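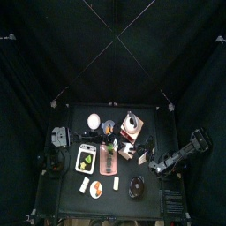
The dark table with the small household and toy pieces on it.

9/28/24
By the minutes-taker, Koltwood Toy and Household Swap

We met in the back room at Koltwood and got going late, as usual, so I'm going to keep these short (I said that last time too, I know).

Minutes from the January meeting were read and accepted. One correction - the shelving came from Kettunen, and I had written Plistach. Sorry, Kettunen!

Small items. Most of our talk was about the little stuff, the toys and household odds and ends that never seem to find a home. We all like having them out on a dark table, where you can spot a small thing without digging through a bin for it. Agreed to do the same at the fall swap and to keep big items off that table completely. Somebody asked about mixing toys with kitchen things. We went back and forth on it for a good while and decided mixing is fine as long as there's space between pieces. I was on the losing side of that one, but I'll live.

Black fabric. The suggestion was to buy more of it for the main hall, walls and all. I love how it looks but it eats up the light, and two people felt the hall is gloomy enough already. Tabled until we get a price from Rarance.

Money. We have $468 in the account. The hall deposit is $400 and it's due before we open the doors, so that leaves very little for bags and stickers. Agreed to spend up to $60 on those if the bake table does well, and not before.

Numbers. Our running total of items swapped since we started is 3,823, which got a round of applause and then a long argument over whether puzzles count as one item. They do. Please stop asking me!

Plistach has offered us more storage bins with lids. Accepted with thanks, and I'll write to them this week.

Still to do: price on fabric, new table signs, and a decision about what happens to leftovers. We ran out of time for leftovers and it goes first on the next agenda.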